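Start Objekte Checklisten Archiv Kontakt
Drucken | Per E-Mail senden
Lesezeit: 2 Minuten

Begehung Gemeinschaftsküche Ositz, Haus 2, Erdgeschoss
4. Oktober 2024
Begehung: Friederike Kettler, Tài Cao
Verteiler: B. Brinkmann, S. Orakzai

Zeichen: OK / M = Mangel / N = Nachprüfung

1. Zugang und Fluchtweg
1.1 Haustür schließt selbsttätig – OK
1.2 Fluchtweg Flur frei – M. Zwei Getränkekisten und ein Kinderwagen vor der Hoftür. Kisten sofort weg, Kinderwagen: Shazia spricht mit der Familie.
1.3 Rettungszeichen beleuchtet – OK, Abdeckung gesprungen, hält aber.
1.4 Hoftür von innen ohne Schlüssel zu öffnen – OK. War letztes Mal Mangel, Zylinder ist getauscht.

2. Brandschutz
2.1 Feuerlöscher vorhanden, Plombe i.O. – OK. Nächste Prüfung Januar, bitte rechtzeitig Termin machen, nicht wieder erst im Nachgang.
2.2 Löschdecke – M. Haken leer. Decke lag im Putzschrank unter den Lappen. Wieder aufhängen.
2.3 Rauchmelder Flur und Speiseraum – Flur OK, Speiseraum N (Leiter war nicht da).
2.4 Fettfilter Abzug – M. Klebt. Reinigung überfällig, laut Aushang zuletzt im Januar.

3. Elektro
3.1 Prüfplaketten Geräte – Wasserkocher ohne. Außer Betrieb genommen, Zettel dran.
3.2 Mehrfachsteckdose hinter Kühlschrank – M. Hintereinander gesteckt, zwei Stück. Fa. Nenar soll feste Dose setzen, Angebot liegt bei Bastian Hollmann.
3.3 FI-Schalter Testtaste – OK, löst aus.

4. Kühlung und Wasser
4.1 Kühlschrank links 11 Grad – M, viel zu warm. Türdichtung unten eingerissen. Inhalt aussortiert, Gerät erstmal leer lassen.
4.2 Heißwasser nach 30 Sekunden warm – OK
4.3 Siphon Spüle rechts tropft – M. Eimer steht drunter, ist keine Lösung.

5. Tische und Geschirr
5.1 Tischplatten ohne Splitter und offene Fugen – N, Tisch am Fenster mit der Hand nochmal abgehen.
5.2 Angeschlagenes Geschirr aussortieren – 15 Teile raus, überwiegend Tassen. Weiße ovale Platten bleiben, vor Ausgabe auf Rand und Glasur schauen.

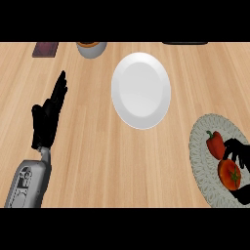

6. Reinigungsmittel
6.1 Getrennt von Lebensmitteln – OK
6.2 Originalgebinde, Etikett lesbar – M. Entkalker in Sprudelflasche!! Sofort entsorgt. Geht gar nicht, bitte nochmal an alle.
6.3 Betriebsanweisung Prikus hängt aus – alte Fassung, Benedikt druckt neu.

7. Erste Hilfe
7.1 Kasten vollständig – Pflaster fast alle, Verbandpäckchen abgelaufen. Nachbestelen.
7.2 Notrufnummern am Telefon – OK

Offen bis zur Nachprüfung: 1.2, 2.2, 2.4, 3.2, 4.1, 4.3, 7.1. Nachprüfung 2.3 und 5.1 macht Tài gleich mit, Leiter mitbringen. Kühlschrankdichtung bis 100 Euro ohne Rückfrage, drüber bitte erst Benedikt anrufen. Wer die Löschdecke aufhängt bitte kurz Besheid geben.

gez. Kettler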